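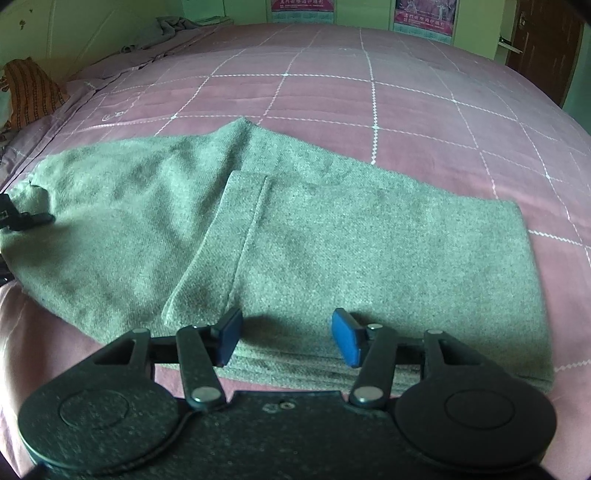 The Candthorpe Residents' Service has extended its household linen and clothing program to a second building, following a first season in which 42 households took part. The program, which opened last fall at Vultari House, offers residents practical instruction in folding, sorting and storing everyday clothing, and is intended for people who have recently moved into smaller apartments. Sessions are held in bedrooms and not in a classroom, and the bed serves as the work surface. A knitted garment in ribbed fabric, laid over a pink checked sheet with one part folded flat and the rest still spread out, is typical of the material covered in the opening hour, when participants work with heavier items before moving on to shirts and underclothes.

Maxine Ormsby, who coordinates the program, said that knitwear had been placed first on the schedule at the request of residents. "People told us their sweaters were taking up most of the closet," Ms. Ormsby said. "Many of them had been hanging knits for years and wondered why the shoulders went out of shape. A folded knit keeps better, and it fits in a drawer."

The method taught at Candthorpe is a simple one. The garment is laid face down and smoothed from the center outward. The sides are brought in, the sleeves are turned back along the body, and the lower part is folded up so that the hem lies inside or flat against the panel. Participants are advised to leave thick ribbed pieces with a soft fold. Pressing hard along the crease is discouraged, as is stacking more than 6 knits in one pile.

Pants and sweatpants follow in the second hour. These are laid out at full length, with the waistband straightened by hand, and one leg is then brought over the other before the garment is folded in halves or thirds according to the depth of the drawer. Residents who own several pairs in the same color are encouraged to keep them together. 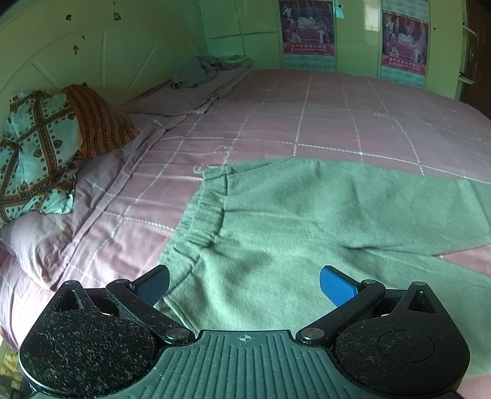 Bedding is treated separately, in a session of its own near the end of the course. Fitted and flat sheets, pillowcases and blankets are sorted by bed, and each set is stored as a bundle. The Service adopted this arrangement after a survey of residents in January, in which mismatched pillowcases and missing sheets were among the most frequent complaints. A total of 161 survey forms were returned.

The second building, Guvari Court, will offer the same course beginning next month. It has smaller bedrooms than Vultari House, and the Service has shortened the opening session there to allow for fewer people in each room. Two residents may attend together if they share an apartment. Sessions begin at 10 a.m. and end at noon, with a short break between the two hours.

The course handbook, prepared by the design office Vasić, has been revised for the new season. It now includes larger drawings of the folding steps and a page on the care of wool and wool blends -- a subject that the earlier edition left to the washing label. Copies are available at the front desk of both buildings. Residents who received the first edition may exchange it at no charge.

Ms. Ormsby said the Service did not expect every household to adopt the full method. "Some people will fold their sweaters our way and leave everything else as it was," she said. "If they can find what they need in the morning, that is a good result."

Participants are asked to have clean, dry clothing ready before the session, including at least one knitted item and one pair of pants. Hangers, storage boxes and drawer dividers are not required, and the Service does not sell or recommend particular products. Residents who wish to part with clothing may leave it in the collection room on the ground floor of Vultari House -- bags should be tied and marked with the general type of contents. Coats, shoes and mattresses cannot be accepted.

Registration for Guvari Court is open to residents of either building. Forms may be handed in at the front desk or placed in the Service mailbox beside the elevator. Those who completed the course at Vultari House may attend the bedding session again without registering, provided that space is available.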